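Ledia white-top worktable, five months in

I bought the Ledia table in June, after my old desk finally gave up a leg. Brurora had it at $141, marked down from a price I doubt anyone ever paid. It came in one flat box that weighed slightly more than I did on my first try at the stairs and slightly less on my second, after I'd taken the hardware out and carried it up separately.

Assembly is supposed to take 10 minutes. It took 76, and I have built furniture before. The legs go on with bolts that look identical and aren't, and the instruction sheet distinguishes them by means of two drawings that are also identical. Once I'd sorted that out, everything lined up and nothing has worked loose since.

What you're really paying for is the top. It's plain white, with no fake grain and no bevel pretending to be something fancier. I do small fiddly work, mostly pens and the occasional watch strap, and on my old dark desk I lost a spring a week. Against white they show up fine.
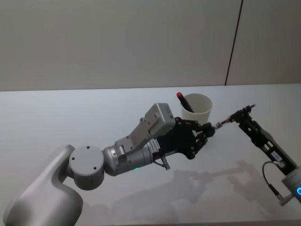

The downside of a white surface is that it keeps a diary. Pencil comes off with a damp cloth, coffee comes off if you're quick, and blue ink comes off if you define "off" generously. I have a faint smudge near the back that I've decided is part of the finish. Ledia suggests a mild cleaner. I used the Clolteo spray I already had under the sink and the table didn't seem to hold it against me.

It's steady enough for writing and for anything with tweezers. Lean on one corner with your full weight and it will let you know - a short creak, more disappointed than alarmed. I'd looked at the Hopkin version too, which has a drawer, but the drawer opens straight into your knees.

My one real complaint is glare. With a lamp directly overhead, the top bounces light back at you like a dentist. I moved mine off to the side and stopped squinting.

9 out of 10 for the top, less for the paperwork. I've kept the two leftover bolts in a jar, in case they were important.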